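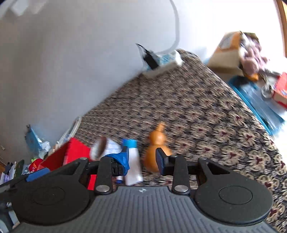

Slide 1. Small household items on a patterned cover, with the power strip at the wall.

Community Learning > Home and Household > Talks
Filed under: Sorting and Storage
Mar 6, 2021 — Speaker notes by Wenche Sundqvist

Welcome the audience on behalf of the Dalen Household Program. Thank Gøran Nordin for the use of the hall. State that the talk lasts 20 minutes and that questions will be taken at the end.

Opening point. Small items gather wherever there is a soft, level surface. Refer to the slide: a small white bottle with a blue cap, an orange gourd-shaped object, a white cup-shaped container on its side, a crumpled paper label. Ask the audience where each would be kept in their own homes. Pause for replies.

Second point. Boxes left open tend to collect what does not belong in them. Direct attention to the red box and the pile farther left. The program recommends emptying one box completely before starting on the next. Loose labels should be matched to their containers or thrown away.

Mention the power strip. Cables should be moved clear before any sorting begins — please say this slowly.

Advance to the next slide.

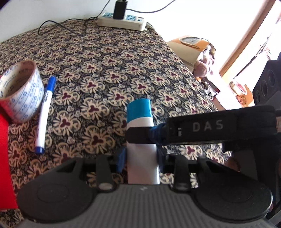 Slide 2. White item with a teal end, on the floral cloth.

Third point. A busy pattern makes small things harder to find. Pale items stand out on the dark ground of this cloth; dark ones may be missed. Participants are advised to spread a plain sheet first and to work from one side to the other.

Handouts: 200 copies, from Sun-ja Jeon at the door. The Wenport session in May will cover closets and shelving. Registration is through Britt-Marie Viklund.

Take questions.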